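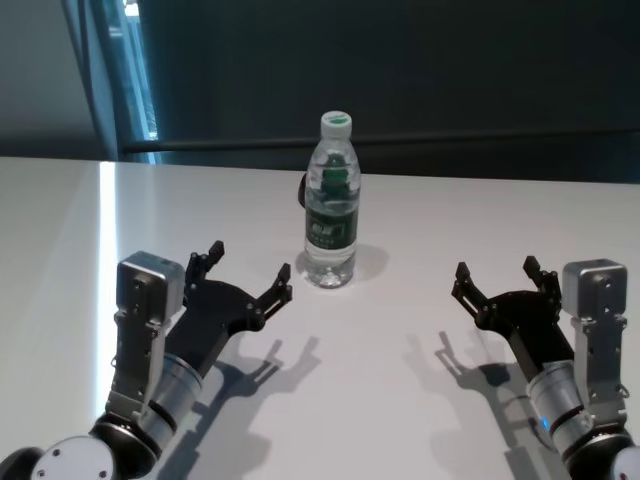

Bottled water on the table, interview room side.

Visiting room and legal interview area: inspection checklist
Trollar immigration holding center
November 2025
Inspector: Hsiu-ying Hsiao
Site contact: Yupin Tanasarn

1. Rights notice posted at the entrance
Yes. English and five other languages. The Thai sheet is the old version and still gives the closed phone line. Replace.

2. Detainees told in writing of the right to a lawyer
Yes. Checked 14 files. Two had no signature on the form. Staff to go back to both people with an interpreter.

3. Private room for legal visits
Partly. The door closes, but voices carry into the corridor. Same comment as in January. Needs a door seal.

4. Phone access to lawyers and consulates
Yes. Calls to listed law offices are free. Time limit is 30 minutes. The Rezaei law office asked for longer calls in the week before a hearing. Passed to the site manager.

5. Interpreter line
No. Tested twice, no answer the first time. Second call picked up after 6 minutes. Contract is with Prustier. Ask for their call log.

6. Drinking water for visitors and detainees
Yes. No comment.

7. Fire exit clear and marked
Yes. The sign over the rear door is dim. Change the bulb.

8. Occupancy limit posted
Yes. Sign says 200 for the whole wing. There is no separate figure for the visiting room. Add one.

9. Removal and appeal papers served on time
Not checked. The records clerk was out. Hsiao to return for this item only.

10. Complaint forms and locked box
Yes. Forms were in stock. The box is emptied by the same officers the complaints may concern. Barer Wing uses an outside key holder and this site should do the same.

11. Panic button
Yes. Tested from the interview room, answered by the control desk.

Items open: 1, 2, 3, 4, 5, 7, 8, 9, 10
Copy to Y. Tanasarn. Written reply needed on items 3 and 5 before the next visit.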